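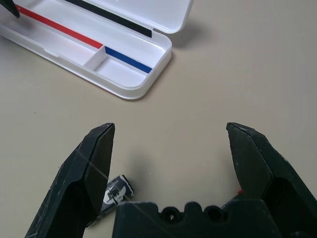
An open white pencil case on a pale beige tabletop.

Search news releases
Enter keyword Search

Triltari Moves First Satellite Launch to October After Fuel Line Check

CANCOMBE — Triltari said today that its first weather satellite, Sorensen, will now go up in October, two months later than planned, so that engineers can replace a fuel line fitting on the upper stage of its Prundex rocket.

The fitting showed a slow pressure drop during a routine ground test, and after a good many long evenings of talking it over, the launch team decided to roll the rocket back to its hangar and put in a new part. The satellite itself is healthy and will stay in clean storage while the work goes on.

"We know how many people in Cancombe had their lawn chairs picked out for this one, and we were looking forward to it every bit as much as they were," said Loretta Ruiz-Ortega, launch director at Triltari. "We'd like to thank everybody for being so kind about the wait, and we promise the coffee will still be on when you get here!"

Sorensen weighs 1,189 pounds and will measure cloud height and sea surface temperature from a polar orbit. The team has finished 147 of its preflight checks and will repeat those that involve the upper stage once the new fitting is in.

Some 1,573 guests had signed up for the public viewing area, and all passes will be honored on the new date. Guests who can't make it may hand their passes on to a friend or neighbor by writing to Houda Fahmy in the visitor office.

Media contact: Dwight Gauthier, Triltari Communications, Cancombe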